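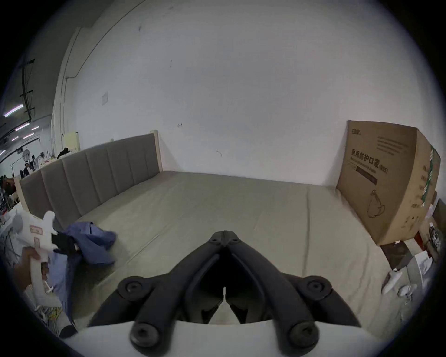 **Figure 2.** The upholstered platform with its channeled headboard, a rumpled blue garment over the left edge and the N95 mask carton upright against the wall.

### 3.2 Surfaces, garments and the first grasp

Of all the places where people put down clothes, the bed is our favorite to study. It is wide, low and forgiving, and a shirt dropped on it takes on a shape that nobody could have planned! The platform in Figure 2 has a smooth gray-beige cover with faint seams, and those seams proved a delight to work with: folders in the Wuveck sessions often lined up a hem with one before making the first crease (Ninh's notes from June mention this again and again).

We logged 2870 folds in all, and 1824 of them began with the cloth lifted clear of the surface. That share surprised us. We had expected people to smooth a garment flat where it lay, as the Xia folding guide suggests, and then turn in the sides.

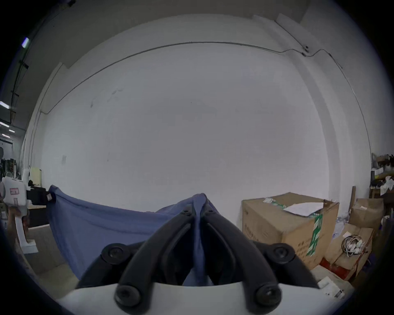 A lifted cloth does a lot of work on its own. Held at a single point it gathers into a narrow fold there, while the rest hangs and finds its own drape, and the line of the top edge already hints at where the corners are. Tags are a wonderful help too. A small dark tag near a corner gives the eye something to steer by, even when the cloth is one plain color and both faces look alike.

We therefore code each lift by two features: the grasp point (corner, edge or middle) and whether a tag is in view. Nhàn Ninh coded the full set, and a second reader went through 20 sessions on a Friday afternoon to check the labels. Most of their disagreements came from edge grasps close to a corner, which we now treat as a class of their own. Section 3.3 takes up what follows the lift, starting with the way the cloth is laid back down.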